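The week the right arm wouldn't stop

Okay, so I promised you all a cheerful June update about table setting, and I'm going to get there, but first I have to tell you about Thursday. Thursday was not cheerful.

Quick recap if you skipped the last newsletter: we've been teaching Trakero (two arms, two grippers, endless opinions) to handle a basic place setting. Plate, bowl, mug, something to eat with. The left arm mostly steadies and nudges, the right arm does the traveling. We were on run 82 and I was feeling pretty smug, to be truthful, and had already texted Raelene Mudgway that we'd be done by lunch.

Then I hit pause and the right arm kept going.

Not for long! The log says 775 milliseconds from the pause command to a full stop, and it's supposed to be well under a third of that. But when you're standing at the table with your hand halfway out to straighten a plate, that's plenty of time to have thoughts. The gripper went right through the space where my hand was headed. It missed me, and it missed the dishes, and I said a word I won't print in a newsletter my aunt reads.

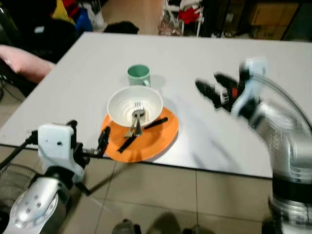
So I did what we tell everybody else to do, which is hit the big red button, walk away from the table and not touch anything until somebody else has looked at it. Tegan Lowther was the somebody else. She came over with her coffee, read the log standing up, read it again sitting down, and then asked me whether I'd updated Plirance that morning.

Reader, I had updated Plirance that morning.

Plirance is the layer that passes commands from my screen down to the arms, and the new version changed how it queues things. Pause used to jump the line. Now it was politely waiting its turn behind whatever moves were already stacked up, and the right arm always has more stacked up than the left because it goes farther. The left arm had stopped so fast on every run that I never thought to check them separately. I was watching one arm and assuming the other one was just as well behaved. That's on me.

The emergency stop was fine through all of this, by the way. It's wired on its own and doesn't care what Plirance thinks. Tegan tested it 4 times on each arm before she'd let me power anything up for real, and I was very happy to stand there and hold the clipboard.

We rolled back to the old version and then ran everything at crawl speed for the rest of the afternoon, pausing at random spots and checking both arms every single time. It's dull work. I recommend a podcast.
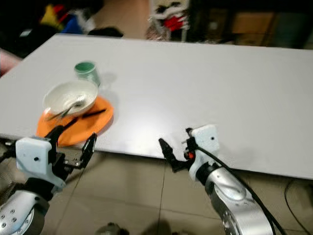

A slow afternoon does give you time to rethink your paperwork, and ours needed it. The old checklist had one line that said "pause works" and one box to tick, which is how you end up where I ended up. Now there are two boxes, left and right, and you have to write in the stopping time for each. Tegan also wants a pause test for every object we use, done with the gripper close to it, and I grumbled until I looked at what we put out there. With a pair of chopsticks lying across the plate and a spoon handle poking out of the bowl, there are a lot of things a late gripper could catch and flip. The ceramic bowl is the one I worry about. I like that bowl.

A few other changes while I'm at it:

Hands stay off the table until both arms show as stopped on the screen. Paused doesn't count anymore. If you're visiting and you see me forget this, please yell.

Updates happen on a day when we aren't running anything, and whoever installs one writes it on the whiteboard. I bought new markers.

I sent the logs to Drudard, who make Plirance, and got a friendly reply that they could reproduce it on their end. No date for a fix yet. We'll stay on the old version until Tegan says otherwise, and she is not in a hurry.

As for the table setting itself, we picked back up at half speed and I'd like to get through a full set before the next newsletter. Raelene has been told it will not be by lunch. If any of you run two arms off one pause command, go time them one by one this week and write me back with what you get – I'd love to compare numbers!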